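Apr 24, 2022

Hi Oliwia,

You asked for "a proper update, with the awkward bits left in," so I'm writing it the way I'd tell it to you over the phone. It covers the breakfast club at the Posum building from December up to now, and the money you gave us for it. The receipts and the sign-in sheets went in a separate envelope.

## Where we are

The club is open before school every school day, and 134 kids are signed up. They don't all come on the same morning, thank goodness — the room would never hold them! We've served porridge, toast, eggs and fruit since the start, and in December we added a hot sandwich because the older ones were skipping us and buying chips at the corner store.

The sandwich has been a hit with the seventh and eighth graders, who used to walk right by our door with their hoods up. A couple of them now come in early and help set out cups. I didn't ask them to, and I'm trying not to make a fuss in case they stop.

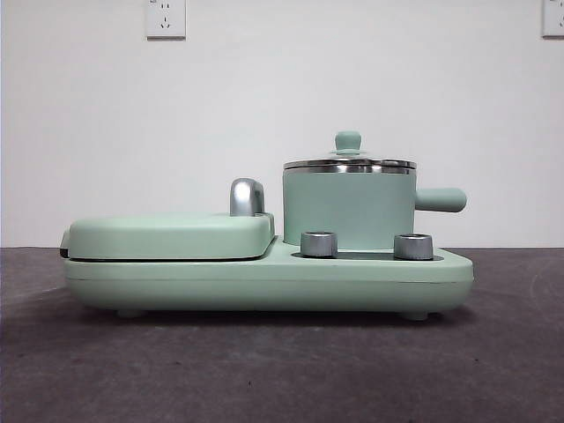 Attendance is the part I'm happiest with, so let me go into it a bit. The cold weeks were our busiest, and then it dipped when track practice began, which I should have seen coming. We moved the opening up by 10 minutes and most of the runners came back. I've also been hunting for a way to run a small second table down the hall for the little ones, who get swamped in the main room. For that I want something compact that does a few jobs at once, like the mint-green breakfast maker with the closed grill lid on the left half, so one adult could manage the whole table. I haven't spent anything on it yet. If you think it's a silly idea, tell me before the summer and I'll let it go.

## What the money went on

Food, mostly. Groceries came in higher than I planned, with eggs and butter the worst of it. Odo gave us a decent price on bread for the first stretch and then put it up with hardly any notice, so we switched to Lirar, and their rolls are better anyway (the kids noticed before I did).

- **Bread and rolls:** over budget until the switch, close to plan after it.
- **Dairy and eggs:** over, and I don't see it getting better.
- **Fruit:** under, thanks to the boxes of apples we were given all winter.
- **Staff hours:** right on plan.
- **Electrical work:** a surprise. The old outlets along the kitchen wall kept tripping, and Ó Conaill came in to put in a new circuit. The bill was $280 and I took it out of the supplies line. I know I should have called you first. It was a Friday-afternoon sort of decision, and we had kids coming in the next school morning.

Moving the supplies money around means we didn't buy the second set of trays. We're managing with the old ones, though they take forever to dry and someone is always waiting at the rack with a towel.
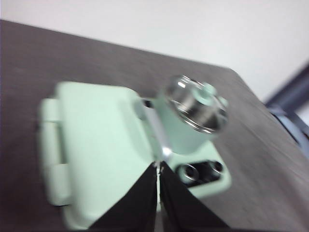

## What didn't go so well

The parent mornings flopped. We planned 3 of them and I think I was picturing a big chatty crowd with coffee. The first one drew a few people, the second drew fewer, and I called off the last. Talking to families at pickup, I heard the same thing again and again: they're at work by then, or on the way. So the time was wrong, and I should have asked before I printed the flyers.

We also had a rough patch with the sign-in sheets. For a couple of weeks in the winter we were letting kids write their own names, and some of those pages are pure fiction. I counted nothing from those pages in the attendance number above. Now one of us stands at the door with a clipboard and says good morning to each kid, and it's slower but a lot nicer.

Then there's the allergy list. It was on paper, taped inside a cupboard, and it was out of date when I checked it in February. No one got hurt, but it scared me. It's been redone with every family, and there's a copy at the serving table and one in my bag.

## The younger group

The kindergartners and first graders are a different animal. They eat for four minutes and then want to play, so we set up a corner with books, blocks and some pretend cooking things. It has cut the running around by a lot — and a few who wouldn't touch eggs have started "making" them for us and then eating the real ones.
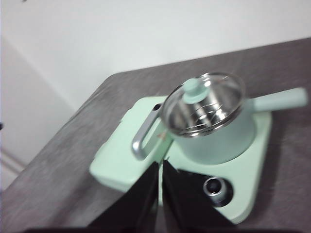

I'd like to keep that going in the fall, with one more adult for the last half hour. At the moment I'm the one sitting on the tiny chair, and then I'm not in the kitchen when the rush comes.

## What I'm asking for

Two things. First, could we shift what's left in the parent mornings line over to groceries? It won't cover the whole gap but it gets us to the end of June without cutting the fruit. Second, I'd like to talk about next year's staff hours before you set your budget, and I can come to you any afternoon.

Please come by for breakfast too, if you can. The rolls are best when the doors have just opened.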